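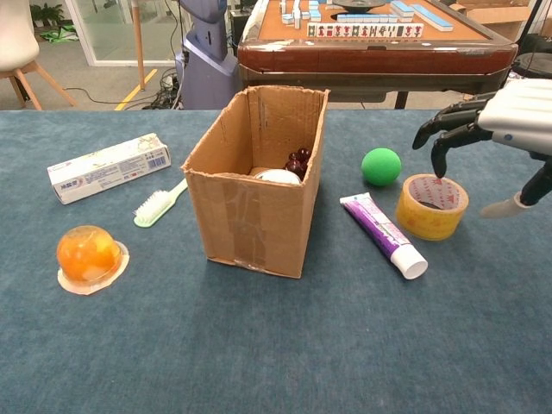

Selma missed the ferry to Drutow by 2 minutes. Ran anyway. Bag open, one shoe half off, the man on the ramp already shaking his head.

"Next one's at six."

Six. The sale closed at six. Her aunt's house, the pear trees, the awful green stove – gone to whoever from Twal had the money.

She called Kylie. No answer. Called again.

"I'm in the room," Kylie whispered. "There's three people here. One's asleep."

"Bid for me."

"With what?"

"Just put your hand up!"

Noise. A chair. Somebody coughing, then a voice reading out teh lot number, very slow. Selma sat down on the wet step and watched the boat get small.

"Kylie?"

"Shh. My hand's up."

Recent stories
The Zoreck Road
Umo in August
Thirty Steps Down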